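These are the questions people send most often about the Sivine build, a small tabletop arm and the simulated room we practise it in. The arm is put together at home and in the shared workshop on Akande Street. Babatunde Nnaji keeps the page up to date, and the last full revision was in August.

## General

### What is Sivine?

A low-cost arm that picks up small household things and drops them in a box. It is printed, screwed together and wired by hand. The software side has two parts: Piler, which runs the motors, and Pleler, which runs the simulated room.

### Do I need to build the arm before I can use Pleler?

No. Pleler works on its own. Several people have only ever used the simulated version, and their changes are as welcome as anyone's.

### How much of it is printed?

All the links, the base and the gripper fingers. The motors, bearings, screws and power supply are bought in. The parts list in the download folder has 48 lines, including the cable ties.

### Can I use a different filament?

Yes, but please don't use anything brittle for the shoulder bracket. It takes most of the load and cracks along the layers. Print it on its side with the walls set thicker than usual.

## The simulated room

### What is in the default room?

A speckled table on a green mat, with a small yellow arm at the far left end. The things it works with are grouped beside it: an open cardboard box, a green drinks can and a few darker bits. There are shelves and a clock on the wall, and a black arm on a pedestal in the corner behind the table.

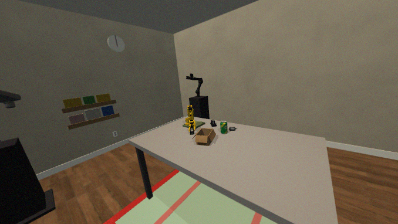 ### Why is everything pushed up to one end of the table?

The small arm has a short reach. Anything placed further along the table would be wasted on it. You can move the objects by editing the layout file, but keep them inside the reach circle or the planner will report an error and stop.

### Can I change the wall and floor textures?

Yes. They are ordinary image files in the textures folder. Replace one with another of the same name and restart Pleler. Changing them between runs is a good idea if you are training a camera model, as it otherwise gets too used to one wall.

### My box falls through the table when I start a run. What have I done?

Most likely the box has been placed slightly inside the tabletop. Raise its starting height by a few millimetres and let it settle. If it still falls through, check that you haven't turned off collisions for the table.

### How long should I train for?

Our last grasping run had 1,605 attempts in the simulated room, and we then repeated it with different lighting for a further 1,996. The second set helped more with the can than with the box. Your results will depend on your camera and where you mount it.

## Moving to the real arm

### Does a simulated run carry over directly?

Not quite. The printed joints have some play in them, and the simulated ones don't unless you add it. Measure the slack at the gripper with the power on, put the figure in the joint settings and run the practice set again.

### The gripper closes but drops the can. Any ideas?

Start with an empty can. After that, try rubber on the fingers; a strip cut from an old inner tube is fine. Lower the closing speed before you raise the force, or you will strip the finger gear. We have gone through eight of those.

### Is it safe to leave running?

No. Stay in the room with it, and keep the power switch on your side of the table. In the shared workshop this is a rule for every powered build.

## Getting help

### Can I bring my arm to the workshop?

Yes, on Sunday afternoons. Bring your own power supply and a laptop with Piler already installed, as the download is slow on the workshop connection.

### Where do I report a fault?

Use the fault form linked from the download folder. Attach your layout file and the log from the run that failed. Faults in the printed parts go on the same form; say which printer and which filament you used.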